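From the Repair and Reuse Corner

Slippers wanted for November

Dear members, the house shoe collection at Wirnura is open again. Last winter we passed on 514 pairs to families, to the night shelter and to the two waiting rooms on the second floor. Many of you asked when you can bring more, so I am happy to write that the answer is now. The shelf by the door is ready, and Sabina Sarkar is there every afternoon until five o'clock.

Please bring slippers that are clean and complete. A small stain on the sole is no problem for us. A broken sole is a problem, and also a smell which does not go away after washing. If you are not sure, bring them anyway and we will look together. 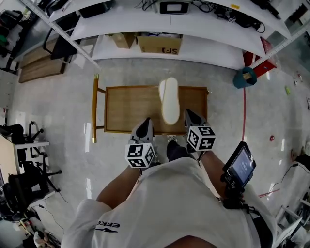 Sorting is the part of the work which I like most, and I want to explain a little how we do it. Every slipper is checked alone before it is put together with its partner. A white one with a cream-colored sole, laid in the middle of the small wooden table with the toe pointing away from you, is easy to judge: you see quickly if the shape is still straight and if the edge of the sole is closed. Dark felt is much more difficult, and for this we go to the window. After the check we tie the pair with cotton string and write the size on a paper label. Please do not use tape, it leaves glue on the fabric and we need a long time to remove it.

Children's sizes are what we miss most. We have only 3 pairs left under size 10, and the Arnamen family center has already asked for them. Large men's sizes are also welcome.

Single slippers we keep until spring. Last year one lady found her missing left one in our box, after she had given us the right one herself. She took both home and brought us a cake.

If you would like to help with sorting, please write your name on the list at the front desk or speak with me. One hour is already a good help.

Sylvie Fehr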